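Prudidcombe Community Garden
Minutes of the fall members' meeting, 25 Oct 2022

Welcome and last minutes

The meeting opened with a big turnout and plenty of squash to admire on the way in. The August minutes were approved with one fix: the bed by the gate was planted with leeks, and the minutes had it down as onions.

Harvest report

What a season! The scale log shows 697 pounds of produce taken off the shared beds, our best total yet, and that leaves out everything people picked for themselves. The beans went on and on. The tomatoes were slow to color up but made up for it in August, when members were giving them away to anyone who walked past the fence.

Beets did poorly again in the north bed. Several members thought the soil there is too heavy and would like to try a season of clover. Agreed to sow clover in that bed and look at it again in spring.
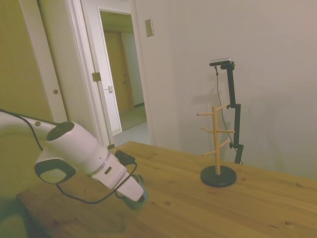

Tarkari supper

The Tarkari supper was talked about with real delight. Every dish used vegetables from the garden, and the pumpkin curry was gone before the second table had been called up. Ticket sales and donations came to $370 after costs. Members would love to do it again next year, a little earlier in the evening so families with small children can stay for dessert. Recipes are being gathered and will go up on the shed door.

Water

The Ocampo Street rain barrels worked beautifully through the dry spell. One spigot drips and needs a new washer. Barrels are to be drained and turned over before the first hard frost. A member asked whether we could add a second row of barrels behind the shed. Everyone liked the idea, and prices will be brought to the next meeting.
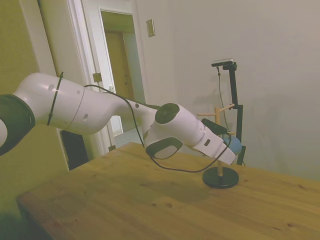 Seed and garlic order

The Bikmont order is going in this week. It covers garlic, two kinds of kale, peas, and the striped zucchini that did so well in the corner plot. Agreed to spend up to $100. Anyone wanting to add to the order should write it on the sheet in the shed, with the money in an envelope.

Garlic planting will be a group morning. Bring a trowel and a kneeling pad if you have one. We have 5 spare trowels to lend.

Compost

The new bins are cooking away nicely, and the finished pile smells wonderful, like the floor of the woods. Please chop corn stalks before they go in. No bread or cooked food, please.

Plots

Two plots are open for spring. Both will be offered first to people on the waiting list. Plot fees stay the same.

Any other business

The blue wheelbarrow has a flat tire. A pair of green gloves was left on the bench after the supper and is now on the hook inside the shed door.

Next meeting to be set once the garlic is in. Meeting closed at 8:15, followed by cider.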